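Fenora House - shared kitchen and dining corner
Safety and tableware inspection, second floor
Date: 2023-10-17
Inspector: Maysoun Nasrallah
Copy to: Shadi Awad, Rawan Fakhoury

Marks used: OK, FIX, or NOT CONVINCED. The last one is mine. The standard form gives me a box called "Satisfactory with remarks" and I have stopped using it, as the remarks don't get read.

1. Floor and walkways
Walkway to the sink clear: OK
Mat at the sink lies flat: FIX
Comment: The September sheet says the mat was "re-laid." One corner lifts when you step on the opposite one. I'd like to know what re-laying involved. Take it up and leave it up until there is a new one.

2. Sink and hot water
Drain runs freely: OK
Hot water warning label in place: OK
Hot water temperature at the tap: NOT CONVINCED
Comment: Form says the limit was set to house rules. It doesn't say who set it or with what thermometer. My own reading was 145 °F, too hot for a tap that anyone can walk up to. Shadi to get the valve looked at.

3. Shelves
Fixed to wall: OK
Load within rating: NOT CONVINCED
Comment: There is a rating sticker on the bracket but none on the shelf board, and I'm told the one covers the other. Maybe. Heavy pans go to the bottom cupboard until somebody shows me the paperwork.

4. Tableware on trial
Supplier: Remudon
Comment: Remudon's leaflet calls this range "virtually chip-proof." I have never seen a bowl that was, and "virtually" is doing a lot of work there. We looked at the blue bowl and the green plate on the gray table by the wall.

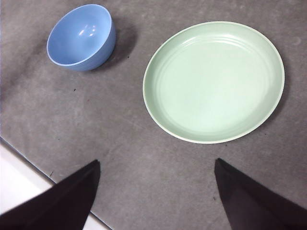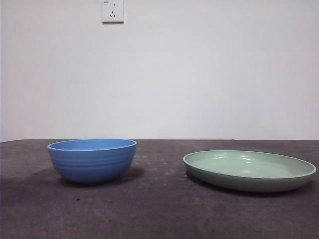
Blue bowl and pale green plate, both pictures.

Rim checked by finger, all the way around, bowl: OK
Rim checked by finger, all the way around, plate: OK
Hairline cracks, held up to a lamp: OK
Sits without rocking, bowl: OK
Sits without rocking, plate: OK
Food contact statement from supplier: FIX
Microwave use: NOT CONVINCED
Comment: I passed both for chips and cracks and that is all I passed them for. The food contact statement was promised by email and what came was the leaflet again. As for the microwave, Tarek Sabbagh says the bowl went in for 3 minutes at 900 watts and the rim stayed cool enough to hold. One bowl, one go, no record of what was in it. Until there is something in writing, neither goes in the microwave.

I was also asked to approve stacking. I won't, yet. Bowls in one pile and plates in another is fine. Bowls stacked on top of plates is how we lost the last lot, whatever the leaflet says about saving space.

5. Electrical
Outlet tester shows correct wiring, dining corner: OK
Cover plate tight: OK
Outlets by the sink trip on test: OK
Toaster cord: FIX
Comment: The cord has been taped. Tape is not a repair. I said the same thing in September and the tape is now a different color. Toaster to come out of use today.

6. Table
Stable when leaned on: OK
Surface cleans properly: NOT CONVINCED
Comment: Smudges and scuffs on the gray top. Rawan says it is only how the surface looks and that it is perfectly clean. It could be. A dark, blotchy top is a poor choice for anywhere you want to see whether it has been wiped. Wipe with a white cloth after lunch and keep the cloth for me - if it comes up clean I'll change the mark.

7. Fire
Blanket within reach of stove: OK
Extinguisher tag current: OK
Exit sign lit: OK
Comment: None. I did check twice.

Open items
Sink mat - Shadi
Tap valve - Shadi
Shelf paperwork - Tarek
Food contact statement and microwave note from Remudon - Yara Chamoun
Toaster - Rawan
White cloth - Rawan

Please don't close an item by writing "done" next to it. Put what was done, and who did it. Reinspection in 3 weeks.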